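Most of my workshop is a corner of the laundry, so these tips are for people who paint small figures in small spaces. If you've got a whole shed, good for you, I'm jealous, but some of this might still help.

## Priming when the weather's against you

I've given up on spray cans from about June to the end of winter. The damp gets in and you end up with that fuzzy, sandy finish that no amount of paint will hide. Brush-on primer takes longer but it's the same every time. Two thin coats, overnight between them, and don't go poking at it with a finger to see if it's done (I do this every single time and I've got the fingerprints on a Bulanitz halberdier to prove it).

If you do spray, stand the can in a bowl of warm tap water first for a few minutes. Warm, not hot, and never anything from the kettle. Then shake it for longer than you think you need to.

## Handles

You can buy painting handles and they're lovely. I use old pill bottles with a blob of poster putty on the lid. Put a bit of gravel in the bottom so they don't tip over when you bump the bench. For cavalry I go up to a vitamin jar, and the big monsters get a jam jar, which my wife would like back.

## Keeping your colours straight

Write the recipe down! I painted 44 spearmen for my Howells army in a lovely dusty green, put them away over summer, and came back in September to do the command group with no idea how I'd mixed it. I tried every green I own. The officers are now a slightly different green and I tell people it's a rank thing.

These days I paint a swatch on an index card, write the mix beside it in pencil, and stick it inside the lid of the army's box. Pencil because pen runs if you slop water on it, and you will.
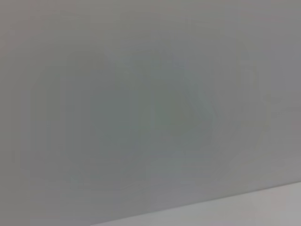
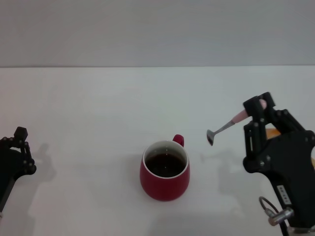
Hagos Hadgu from our club goes one better and keeps a spare figure from every army as a test piece. He tries the whole scheme on it first, washes and highlights and all, and then it lives in the box with the rest. I'm too stingy to give up a figure, but his armies do look more of a piece than mine.

## Water pots and brushes

Have two pots, one for metallics and one for everything else. Those little flakes get into everything, and a sparkly face is very hard to explain on a peasant.

Don't leave brushes standing on their tips in the water. Rinse, wipe on a bit of paper towel, shape the point and lay them flat. Once a fortnight or so I give mine a go with plain bar soap in the palm of my hand, working it up until the foam comes out clean. When one finally splits it gets moved to the drybrushing jar - there's years of life left in it there.

## Basing

Garden dirt is free, but bake it first. Spread it on an old tray, give it a good while in a low oven with a window open, then let it cool and sieve it. I skipped the baking once and grew something on a troll.

PVA thinned with a little water goes on better than straight from the bottle. Put the bigger stones down first, then the sand, and leave it overnight before you tap off the extra. I tap mine over a folded sheet of newspaper so it can all be poured back in the tub.

## Storage

Magnetic sheet on the base, steel tray in the box. It's a fiddly afternoon's work but you'll never cut foam again. The rubbery stuff goes on the figure and the tray stays plain metal. If you use magnetic sheet for both they grab at funny angles and you'll snap a spear getting one out. For heavy metal figures like the Pulance knights I add a small disc magnet under the base as well, and they've survived a trip to the Uvon show and back over some pretty rough road.

Label the outside of the box too. On the end, where you can read it when they're stacked.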